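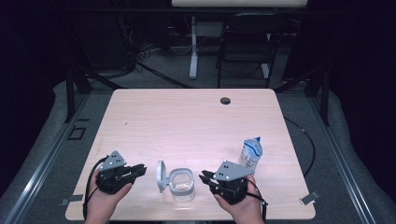
Left hand-held gripper closes late after cable swap

Posted Jul 7, 2018 by Stellex

We run a pair of hand-held grippers at a bench in Vonville. I replaced the cable on the left one and now its jaws close a moment after the right one. If I leave it open for a while the first close is the worst, then it gets better. The right one is fine. Same settings on both, speed is 700. Is this the cable or something in the fingers?

2 answers

Pejman Nazari
Swap the two cables at the controller end before you take anything apart. If the delay moves to the right gripper, it's the channel. If it stays on the left, look at the new cable and then the slide.

Check how the cable leaves the body too. It should loop down beside your hand with some slack. Ours was tied too short after a repair and the plug worked half out whenever the wrist turned. I re-tied it with 13 cm of slack and it has been OK since August.

If the first close is the slow one I would still suspect the slide – old grease does that. Wipe it, put on a thin film, and open and close it 23 times or so by hand with the power off. Then run the zero routine again with the jaws fully shut. Don't loosen the mounting plate for this or you will have to redo the alignment.

Salehi
had this on a Nanberg unit, was the cable. just get another one

Comment from Stellex: Swapped the ends, delay stayed on the left. Doing the grease Monday.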